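Against the Annual Service
Duarte Fonseca, August 22, 2022
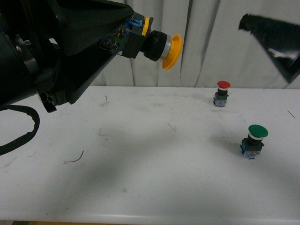

Most small cells are maintained by calendar. The contract says October, so in October a technician comes, greases what the manual says to grease, replaces the battery, signs the sheet and leaves. For a press or a compressor this is defensible. For a two-armed cell handling push buttons it is close to useless, for the parts that drift are the ones the sheet leaves out. A yellow mushroom head held at the end of one arm, cap pointing off to the side and slightly down, tells me more about the state of a cell than the hours counter does. So do the bits on the white tabletop: short stray fibres or snippets of wire, small enough to be missed by anyone checking the arms and large enough to sit under the base of a contact block and tilt it. The red and green buttons on the same table stand on those bases. Tilt one by a degree and the grip point at the cap moves.

I look after a cell of this type at Pandholm. It was set up by Brandão, who did a decent job, and it came with a Stema service plan, which I have argued against at every renewal. The plan calls for inspection at 1,000 hours, a grease check at 2,000 and a full joint service at 4,000. I have no quarrel with those numbers as far as they go. They describe the gearboxes. In the time I have kept the log, the gearboxes have caused one stoppage. Everything else has come from the fingers, the cables, the surface or the taught points.

My proposal is that service on light handling cells should be triggered by the work. Keep a reference part, one button of each type, never used for anything else. At the start of each shift the arm picks it, turns it, and puts it back on a marked position. If it lands outside the mark, stop and find out why. The check at Pandholm takes six minutes. It needs no software beyond what was supplied.

The order of looking matters. Start with the table. Wipe it with a lint-free cloth, dry, from back to front, and look at what comes off. Then the fingers: pads, screws, any play when pushed by hand with the drives off. Then the cable, particularly where it leaves the arm and hangs in a loop. A loop that rests on the work surface is acceptable if it can slide. If it drags or catches, it pulls on the wrist near the end of travel and the error appears only in that corner of the table, where it will be blamed on calibration. Only after these should anyone open the teaching screen.

People do it the other way round. The part is off position, so the point is retaught, and the fault is now written into the program. Someone later clears the snippet or frees the cable and the good point is gone. I have unpicked this more than once, and on the worst occasion there were over 20 altered points and no record of the originals. Save the points before touching them. Write the date in the file name.

The usual objection is cost. A calendar visit can be budgeted and a condition check cannot. I accept that finance departments like a fixed figure. But the daily check uses staff already on site, and the outside technician, when called, arrives with a fault described and a log to read. Gevo, who took over our call-outs last year, now ask for the log before they quote.

A fairer objection is that operators will skip the check on a busy morning. Some will. Ours did until the start button was interlocked with the reference pick, a change of four lines in the program. I would fit that interlock before spending anything on a longer contract.

The 4,000-hour joint service should stay. Grease does age, and I would not run past it. The inspection at 1,000 hours could be dropped tomorrow and the money put into finger pads.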